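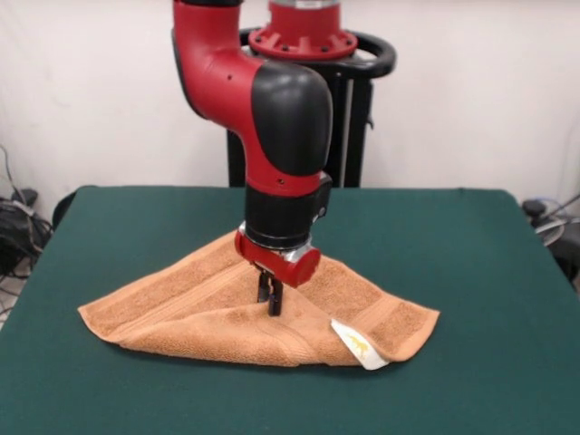 An orange-tan terry towel on the green cloth.

Hi, I'm Nii Kwofie, and I run Trikholm, a small towel and linen shop on Alhassan Street. I started in January with 80 bath towels and a borrowed cash box, and now we carry 436 different items -- way more than my shelves were built for!

I buy from two family mills and I wash everything at home before I stock it (my poor dryer). If a towel goes scratchy on me, I don't sell it. Kitchen linens are up front, bath stuff is in the back room, and the odd ends go in the Kernach bin by the register, named after my old dog.

We hem and monogram too. Bring your own towels if you like -- I'm happy to stitch on those. Closed Mondays, and parking is behind the bakery.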